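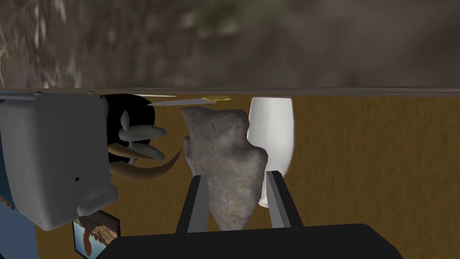
Computer rendering: a gray stone held upright between two gripper fingers.

POSBRIDGE, August 12, 2018 -- The Zosden Party has confirmed Ximena Acuña as its candidate for district governor. Acuña received 452 delegate votes on the second ballot. Three candidates had filed by the May deadline; two withdrew before voting opened.

The result was certified under Article 2 of the party rules. Local branches in Vusum and Zupan will submit nomination papers to the election office. The running mate -- to be chosen by the district board -- will be named separately.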